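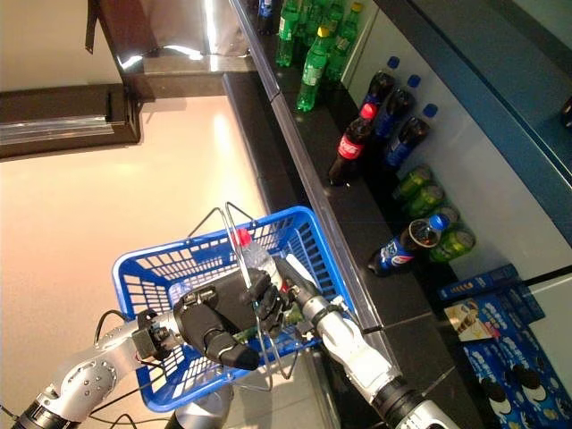
Photo: Doditz

Supermarket loyalty points: frequently asked questions
Last checked March 2021

Do loyalty programs save me money?

A bit, if you were going to buy those things anyway. In most points programs we looked at, a dollar spent earns you half a cent back, sometimes less. Anyone who tells you they fly overseas on grocery points is either feeding a very big family or putting their whole life through a linked credit card.

What is a point worth?

Whatever the store says it's worth this month. At Kirholm you need 2180 points for a $10 voucher, and you earn one point per dollar. That's $2180 of groceries for ten bucks off. We did the sum twice.

But what about bonus point offers?

These are where the real value is supposed to be, and sometimes it is. Read the offer first though. "Spend $80 a week for four weeks" is no bargain if you normally spend $60. You've handed over an extra $80 for a reward that may be worth $15. Also check whether you have to activate the offer in the app. Plenty of people do the spending, miss the button and get nothing, and customer service won't budge.

Are member prices real discounts?

Some are. Others look a lot like the old shelf price with a new colour of ticket. We tracked 43 member specials at one Tratum store from August on, and 9 of them were no cheaper than the ordinary price had been a month earlier. One store and one list of products doesn't prove much about the whole chain, but it was enough to make us start keeping receipts.

The unit price on the shelf label is still the best thing to go by. It doesn't care whether you're a member.

What do they do with my data?

Read the privacy policy, if you have an evening free. The one for Seyoum Rewards lists purchase history, location, device details and "inferred interests", and says these may be shared with "selected partners". It doesn't name the partners. We asked, and got a link back to the privacy policy.

Can I join without giving my real details?

You'll generally need a working email. A birthday is often optional even when the form makes it look otherwise – try leaving it blank and see if it goes through. Giving false details may breach the terms, and you could lose your balance.

Do points expire?

Usually, yes. Twelve months without a purchase is a common cut-off, but some programs count from the day each point was earned. One reader lost 381 points that way while still shopping every week. She was told an email had been sent.

Should I save points up for something big?

We wouldn't. A program can change its rates with very little notice, and the change is rarely in your favour. Take the money off your shop as soon as you're able to. Gift cards and toasters from the rewards catalogue tend to be poor value, so look up the normal retail price before you redeem.

How do I cancel?

Look under account settings in the app, or ring the number on the back of the card. Spend your balance first, then ask in writing for your data to be deleted. Closing the account and deleting the data are two separate requests.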